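Ticket 43 - Electric steamer shuts off before the buns are done
Product: Larkar countertop steamer
Opened by: Farzana Bhattacharjee, Rinbridge
Status: Resolved

Reported problem
Steamer heats normally, then clicks off partway through a batch. Power light goes out. Comes back on by itself after a rest. Started in May, got worse since.

Step 1 - Outlet
Moved the plug from the power strip to a wall outlet. No change. Other appliances run fine on the same outlet.

Step 2 - Water level
Customer was filling below the minimum line. Filled to the line and ran it with no food. Shut off again, a little later than before.

Step 3 - Scale
Brown and white crust on the bottom of the pot. Boiled equal parts white vinegar and water, let it sit, wiped and rinsed. Repeated once. The second rinse came out clear.

Step 4 - Test batch
Four buns on the tray, spaced so steam can get up through the holes. Lid on for the full time. No shutoff. 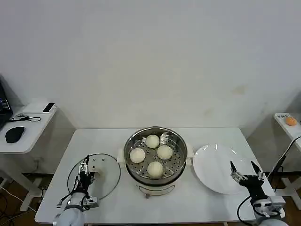

Cause
Scale on the heating surface was tripping the thermal cutoff. Low water made it worse.

Follow-up
Descale every two weeks with Rinbridge tap water - it is very hard. If the cutoff trips again on a clean pot, open a new ticket for the thermostat.

2 shares

2 comments

Sivakumar: Same fault on mine. Vinegar fixed it but it took three rounds.

ullier_kitchen: Does citric acid work too? I can't stand the smell of vinegar.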